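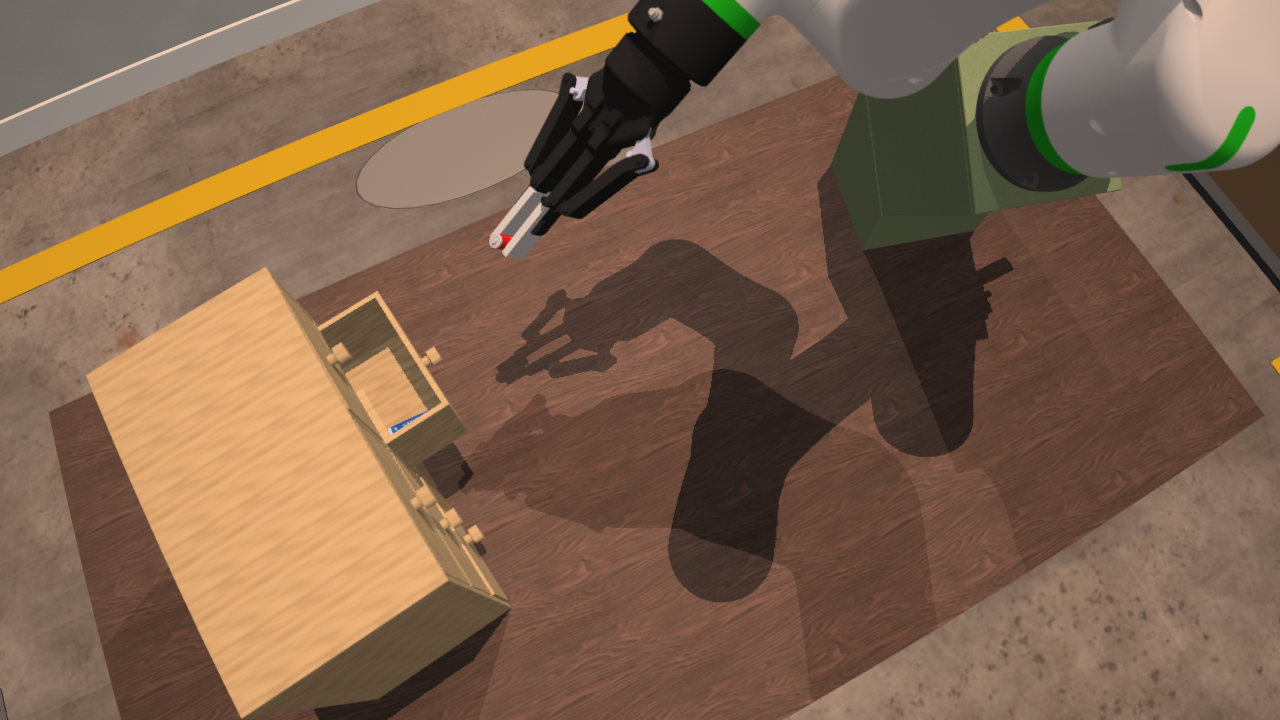 Dimanar practice kit: questions we keep getting

Last updated 12th July

Search questions Enter a word or two Go

What do you get?
A simulated arm, a cabinet with drawers, a few small objects to move and 22 scripted tasks. Ondden sells it as a download. There is no hardware in the price, whatever the ad copy makes you think.

What does it cost?
$165 for one seat, $232 for 2. Updates are free "for the life of the product," a phrase I would want defined before paying.
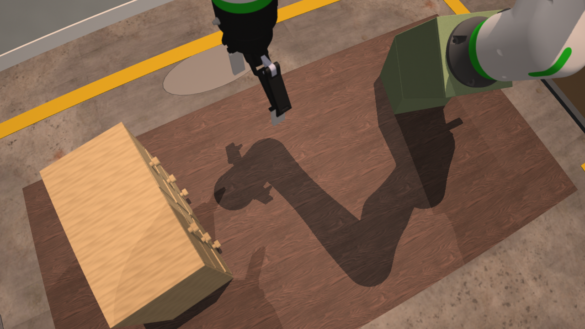
Does it run on an ordinary laptop?
Ondden says yes. Mine managed it with the fan going the whole time. Try the demo first.

Will something trained in it work on a real arm?
The sales page says "ready to transfer." I asked for test results and got a brochure.

Are the tasks hard enough to learn from? 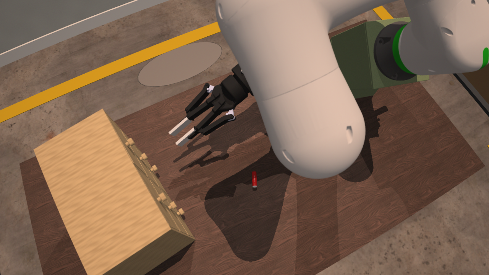

Some are, but I have doubts about the drawer set. Real kitchens are cluttered and badly lit. Here the six knobs on the cabinet look much alike, and the only thing lying out on the tabletop is one small red can, in the arm's shadow. The shadow may be a fair test for a vision model. The tidiness is not.

Can I get a refund?
Within July, yes. After that the terms go vague.

Who writes these answers?
Hnat Pylypenko. I paid for my own copy.

Related
Dosis gripper add-on: is it worth it?
Radulović arm trainer, first look
Reading a simulator license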